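# Chapter 5: Showing the Arm What You Mean

Most people who come to this chapter have already written a program that moves an arm from one point to another. You gave it positions, it went to them, and if the part was where you said it would be, the job got done. This chapter covers the other way in. A person carries out the task through the arm, the motion is recorded, and the recording becomes the material a controller learns from.

There are two common ways to record. In **hand guiding**, you hold the arm itself and push it through the task while the joint motors offer little resistance. In **remote control**, you stand away from the arm and steer it with a second, smaller arm, a handheld controller or a pair of tracked gloves. Each single recording is called a **demonstration**.

Hand guiding is quick to learn and needs little gear. Its main drawback is that your own hands and sleeves end up in the camera's view. Remote control keeps you out of view, but you lose the feel of contact, and new operators tend to press too hard.

## 5.1 What makes a task worth showing

Good candidates are jobs that are easy to do and awkward to write down. Nesting, stacking and unstacking containers all qualify. Marjatta Kinnunen, who trained operators at Dovetus, started every new group on baskets. Her groups recorded 50 demonstrations each before any training was run, and she threw out those where the operator had stopped partway to think.

A basket has a rim to grip, but the rim gives a little. Two baskets of similar shape can catch on each other at a corner. The operator has to notice the catch, back off and change the angle. Those corrections belong in the recording, because the controller will need them too. 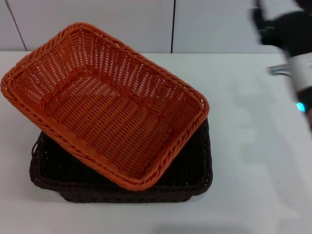 *Figure 5.1 An orange basket resting at a tilt on a dark brown one, with the gripper clear of both.*

In a state like the one in Figure 5.1, the operator must choose which part of the rim to approach and from which side. Write your choice down before you start, and keep to it for the whole set.

## Before you read on

Section 5.2 uses the Jillovell logging format. If your lab records in something else, convert one demonstration now and check that the gripper signal and the joint positions share the same clock.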